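Right, thread on how the example-gathering is going, as a few of you asked. Kettle's on. Simulator is up, both arms are in, and the job today is the chopping board.

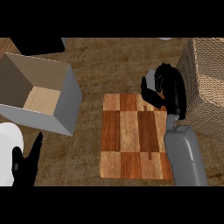 Shamim Bajwa has already replied to ask why we don't just script the motion and save ourselves the bother, seeing as the simulator knows exactly where everything is.

Fair question! We did script it, back in December. The scripted version did the same tidy reach every single time, and the policy we trained on it (Swati, our second attempt) was lovely until you turned the board a bit. Then it sort of hovered and gave up.

So now a person drives. I wear the gloves, the two arms follow my hands, and everything gets logged: joints, fingers, what the cameras render. One go from start to finish is one episode. I'm aiming for 700 episodes on this task and as of this morning we have 259, so please don't ask me about my shoulders.

Of those 259, I've marked 107 as "clean". The rest have a wobble in them somewhere: a second try at the grip, a thumb in the wrong place, a pause where I was thinking about lunch. I used to bin all of those. Now I only bin the pauses.

The second tries turned out to be the good stuff. If all it ever sees is perfect grabs, it has no idea what to do after a bad one. We trained a small run with the fumbles left in and it started having another go by itself, which made me shout loud enough to get a message from downstairs.

Boards are a pain, by the way. Flat thing lying on a flat floor, hardly any edge to get a finger under. With a mug you can be sloppy. With a board you've got to come in low, and the fingers want to curl up too early, and then you're just stroking it.

Between episodes the objects get shuffled. Setard (our little shuffling script) moves and turns things, and swaps the floor texture every 40 episodes. I wanted it more often but reloading takes ages and I lose my rhythm.

Someone else wants to know if the simulated stuff carries over to real arms. Bits of it! Reaching does. Gripping is patchy, I reckon the friction in our sim is far too kind. Prallberg is the real-arm follow-up and I'll do a separate thread once there's something worth showing.

Oh, and labels. Each episode gets a plain sentence typed by whoever drove it. Mine get shorter through the day. By five o'clock they just say "board, right hand, ok", so I'm redoing a batch of those tonight with a biscuit.

Files will go up on Flaneo with the rest when the set's finished. Back to it, gloves on.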